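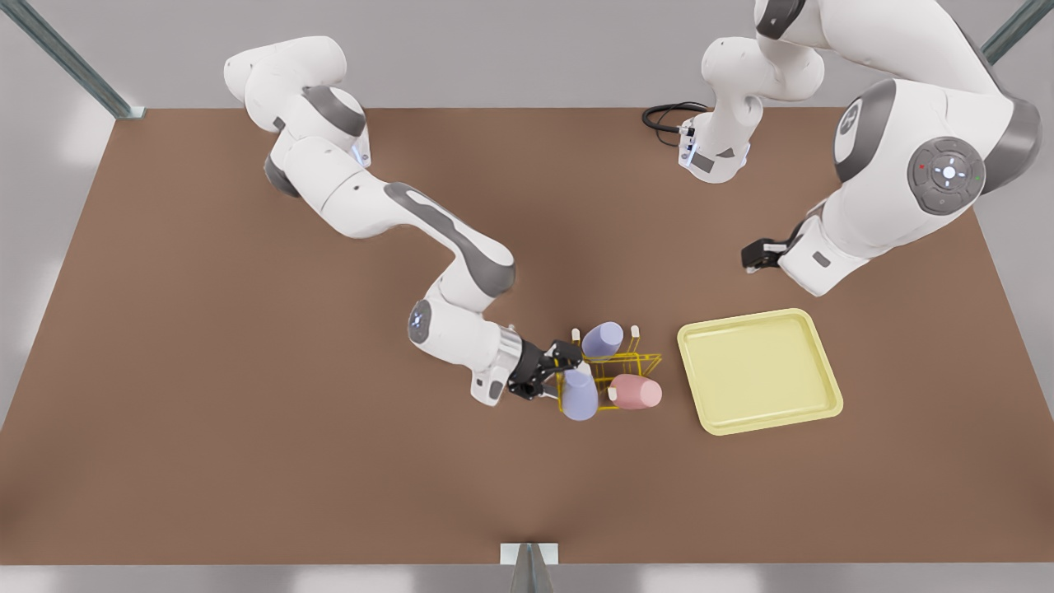 Castellanos Market Hall to Reopen in April With Room for 60 Stallholders

Piltier, the family-run company behind the Castellanos Market Hall, is very happy to announce that the hall will open its doors again in April, after a long winter of repairs and a good deal of patience from shoppers and neighbors alike.

Regular visitors will find plenty they remember – the big clock over the north door, the long benches by the bakery row – along with a new roof, wider aisles and 600 square feet of added seating near the Endon Street entrance. There is room for 60 stallholders, and many of the old favorites have already signed up, including the cheese counter, the key cutter and the couple who sell nothing but honey and candles (and who have been asked when they are coming back more often than anyone else we know!).

The hall will also be home to the Kovum Pantry, a weekly food table where households can pick up fresh fruit, bread and eggs at low cost. Last year the Pantry served 938 households from its old spot in the church basement, and we could not be more pleased to give it a bright, dry corner with its own sink and cold storage.

"We have missed the noise of the place more than we expected," the company said. "People have stopped us at the bus stop, at the dentist and once in the middle of a wedding to ask about the date. We are so glad to have one to give them."

Doors will open at 8 a.m. on opening day, with free coffee until it runs out and live music from noon. Parking behind the hall is free for the first 5 hours, and bikes can be left in the covered racks on Endon Street.

Stall applications are still being taken at the market office.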